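Lerness Regelkarten für Tischaufbauten, Ausgabe 2: mein Eindruck nach acht Wochen

von Mwangi Magesa, 9/10/19

Bewertung: 4 von 5 Sternen

Eigentlich wollte ich nur einen Satz Aufkleber bestellen, und dann lag da dieser Kartensatz von Lerness im Warenkorb (man kennt das ja). 23 Karten, abwischbar, mit Ring, dazu ein kleines Heft, in dem die Regeln noch einmal etwas ausführlicher stehen. Gedacht ist das Ganze für Leute, die mit zwei Armen an einem Tisch arbeiten und dabei echte Haushaltsgeräte benutzen, also genau für uns bei Kombo. Seit Mai hängt der Ring neben der Tür, und ich möchte ihn inzwischen wirklich nicht mehr missen!

Am meisten freut mich der Ton. Die alte Mappe von Besine, die wir vorher hatten, war so geschrieben, dass man nach der ersten Seite einen Kaffee brauchte. Bei Lerness steht auf jeder Karte eine Regel, darunter ein Satz zur Begründung, fertig. Karte 4 zum Beispiel: »Wer den Arbeitsbereich betritt, sagt es laut, und wer am Halt sitzt, antwortet.« Klingt banal, aber wir haben es vorher eben nicht gemacht, jeder hat sich auf Blickkontakt verlassen. Shabani Minja hat die Karte am zweiten Tag kopiert und an den Monitor geklebt, und da hängt sie immer noch.

Sehr gelungen finde ich auch den Abschnitt über Geräte mit Heizung. Ofen erst ans Netz, wenn der Ablauf einmal stromlos durchgespielt wurde. Klappen und Türen vor dem Start in die Endlage bringen. Kabel nach hinten führen und nie quer durch den Weg eines Arms. Becher und anderer Kleinkram kommen vom Tisch, bevor es losgeht, und die Hände sowieso. Das Heft rät außerdem, solche Abläufe mit gedrosselter Geschwindigkeit zu beginnen und erst nach mehreren sauberen Durchgängen hochzugehen, und das hat uns schon viel Ärger erspart.

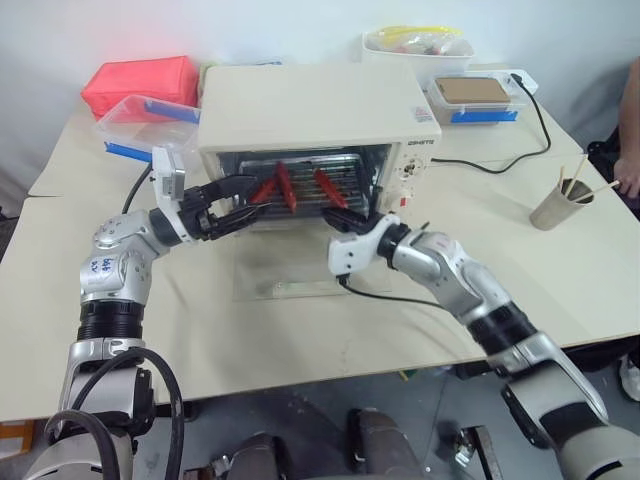 Zwei Greifer am offenen Tischofen, auf dem Tisch der Pappbecher mit den Holzstäbchen, rechts eine Hand in Tischnähe.

Genau für solche Momente ist Karte 11 da, die mit dem Titel »Hände und Becher«. Die liest sich schnell weg und wird am häufigsten vergessen, bei uns jedenfalls, und ich nehme mich da gar nicht aus. Seitdem lesen wir sie vor jedem Durchgang vor, abwechselnd, und es dauert keine Minute.

Was mir fehlt? Zur Lebensmittelhygiene steht fast nichts drin, nur ein Hinweis, dass Greiferfinger nach Fett zu reinigen sind, aber womit und wie oft, das muss man sich selbst überlegen. Auch zu Glastüren hätte ich mir eine eigene Karte gewünscht. Und der Ring geht zu leicht auf, mir sind die Karten schon zweimal auf den Boden gesegelt. Wir haben ihn gegen einen stabileren von Bandgate getauscht, der passt wunderbar durch die Löcher.

Eine Norm oder die eigene Risikobeurteilung ersetzt der Satz natürlich nicht, das schreibt Lerness vorne im Heft auch ganz deutlich hin. Für den Alltag am Tisch, gerade wenn öfter neue Leute dazukommen, kann ich ihn aber von Herzen empfehlen. Den fünften Stern hebe ich mir für die Ausgabe mit dem Reinigungsplan auf.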